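4.3 Labeling and storing the sample jars

The Tasix kit comes with a card that says labels are "self-evident." They aren't. Two people in Estham filled a whole shelf of soil jars last June and could not say afterward which garden bed any of them came from. Do this before you dig.

1. Wash the jars and let them dry overnight. The quick-dry method on the card leaves a film, whatever the card says.

2. Write the bed number, depth and date on the label in pencil. The pen supplied is sold as permanent. Ours rubbed off on a sleeve.

3. Stick the label on the side of the jar. Lids get swapped.

4. Run a strip of paper tape over each end of the label and press it down with your thumb.

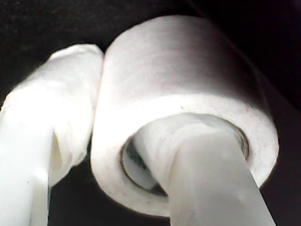
5. Copy the same details into the log sheet (Section 7). If the jar and the sheet disagree, throw the sample out and take another.

NOTE: Log sheets from the Clorcombe edition start at jar 1771. Older sheets stop at 1776, so six numbers appear twice. Put a C in front of yours.

CAUTION: Do not use the heated shelf to speed up drying. The makers claim it has no effect on the acidity reading. Sorcha Galbraith ran the same soil both ways and got two different answers, and I trust her notebook more than the leaflet.

6. Store the jars upright, out of the sun, with the lids a quarter turn loose until the soil is dry. Then close them fully.

The Skinner rack is advertised as holding any jar. It holds short ones. Check yours against the rack before you pay for it, or use a shoe box.

Section revised November 13, 2025. Corrections to Eskil Nygård.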